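The Zullo Gauge
By A. Rakanow
Apr 14, 2025
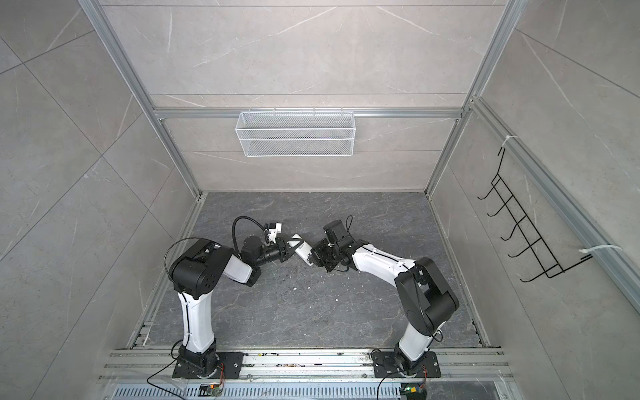 What does a river gauge measure?

It measures the height of the water against a fixed mark, in millimetres, and the height is then converted to flow from a table.

The table at Zullo had been drawn up before the weir was moved. The keeper knew this. Each morning she read the staff, wrote the figure in the left column, looked up the flow and wrote that in the right. On the first of June the staff read 464. The table gave a flow the channel could not have carried.

She wrote it down.

The office at Mistar replied after two weeks. The figure was within tolerance. Tolerance had been revised.

By then the staff read 400 and the lower steps were out of the water, with a line of dried weed on each. She walked upstream as far as the Yüksel bridge, where the old mark was cut into the pier, and held her rule against it. The mark and the table disagreed by the width of her hand.

She went back and ruled a third column. She gave it no heading — the form had no space for one — and entered the difference in pencil.

In the autumn a new book arrived. It had three columns.

Last updated: Apr 2025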